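Support > Florkero Match Recorder > Set-up guide > Section 4

4. Preparing the recorder for a rugby match

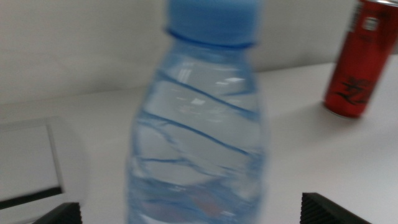 This section covers set-up of the Florkero recorder for a fifteen-a-side match, from switching on to the first whistle. It assumes that the battery has been charged as described in Section 2 and that at least one team list has been loaded as described in Section 3. Place the tablet on a flat surface at or near the halfway line, with the screen shaded. Keep drinks on the ground and away from the charging port. A clear plastic bottle with a light blue screw cap is acceptable if the cap is on, but open cups are not. The recorder has no seal around the port and liquid damage is not covered by the warranty.

4.1 Before you start

You will need:

- the recorder tablet, charged to at least half
- the handheld trigger and its wrist strap
- the team sheets signed by both managers
- the competition code issued by your league

If you don't have a competition code, you can record the match as a friendly. A friendly can't be changed to a league match later.

4.2 Creating the match file

1. Hold the power button until the Florkero mark appears. Release the button.

2. On the start screen, tap New Match. Do not tap Resume unless you are returning to a match that was stopped by weather or injury.

3. Enter the competition code. The recorder fills in the half length, the bonus point rule and the number of replacements allowed.

4. Check the half length against the referee's instruction. Age-grade matches are often shortened on the day, and the referee's instruction replaces the league setting.

5. Select the home team, then the away team. The home team is always shown on the left of the screen, whichever end it is defending.

6. Tap Save. The file is now stored on the tablet and will survive a loss of power.

Note: File names are limited to 21 characters. Longer names are shortened without warning, and two matches shortened to the same name will be listed by start time.

4.3 Entering the squads

1. Open the Squads tab and tap the home team.

2. Confirm the starting players in jersey order. The recorder treats 9 as scrum-half and 14 as right wing, and uses these positions in the kick and carry reports. If a player is wearing a number that doesn't match the position, tap the number and choose Position Override.

3. Mark the front-row replacements. Each one must be marked for every front-row position he or she is cleared to play. If this step is skipped, the recorder cannot warn you when a team has run out of trained props or hookers.

4. Mark the captain.

5. Repeat steps 1 to 4 for the away team.

6. Show the screen to each manager and tap Lock Squads.

CAUTION: Once squads are locked, a late change must be entered as a replacement before kickoff. This uses one of the team's allowed replacements unless the match official enters a release code.

4.4 Pairing the trigger

The trigger starts and stops the match clock. It can also be used to place a marker in the file for later review.

1. Turn the trigger on. The light blinks slowly.

2. On the tablet, open Devices and tap Pair. The light blinks quickly and then stays on.

3. Press the trigger once. The practice clock should start.

4. Press it again. The practice clock should stop.

5. Press and hold. A marker labeled TEST should appear in the event list. Delete it.

If the light goes out during step 2, move other triggers out of range and try again. A tablet accepts one trigger at a time. A trigger that was last used with a Candden scoreboard must be reset before it will pair. To reset it, hold the button down while turning the trigger on.

CAUTION: Do not pair the trigger while the clock is running. The clock will return to the last saved minute.

4.5 Connecting a scoreboard

Skip this step if the ground has no electronic scoreboard.

1. Ask the ground staff for the scoreboard channel.

2. Open Devices, tap Scoreboard and enter the channel.

3. Tap Send Test. The board should show 8 for both teams.

4. Tap Clear. The board should return to zero.

The recorder sends the score and the clock. It doesn't send card timers — a yellow card must be tracked on the tablet, where the remaining time is shown beside the player's number. Boards with the Cârstea controller show the clock counting up only. If your league requires a countdown, set the board by hand.

4.6 Scoring values

The standard values are loaded with the competition code: five points for a try, two for a conversion, three for a penalty goal and three for a drop goal. A penalty try is entered with its own button and adds seven points with no conversion. Do not enter it as a try followed by a conversion. The total will be correct, but a player will be credited with a score.

To review the values, open Rules and tap Scoring. Values can be edited only in a friendly.

4.7 At kickoff

1. Confirm which team is kicking off and tap the arrow to set the direction of play.

2. Wait for the referee's whistle. Press the trigger once.

3. Check that the clock on the tablet is moving.

If the clock didn't start, tap Start on the screen, then open Clock and add the missing seconds. Do this at the first stoppage. Corrections made in open play are saved, but events entered during the correction will carry the old time.

Note: The tablet holds 800 events per match. League matches rarely come close to this limit. If you use the trigger to mark every ruck, turn off automatic possession events under Rules.

Continue to Section 5, Recording play.

Comments

Siobhán Kinsella
The position override in 4.3 has to be done again if you unlock the squads with a release code. It went back to the default for both our wings and I only saw it in the carry report. Could a line be added?

Defne Başaran
Same with the front-row marks, at least on our older tablet. We check both after any unlock now.

rumomside_rfc
Does the scoreboard channel stay saved between matches? We play all our home games at Rumomside and I've been typing it in every time since February.

Siobhán Kinsella
It does if you tap Clear before you leave the Devices page. If you go straight back to the match it's dropped.

rumomside_rfc
That worked, thanks. Step 4 then.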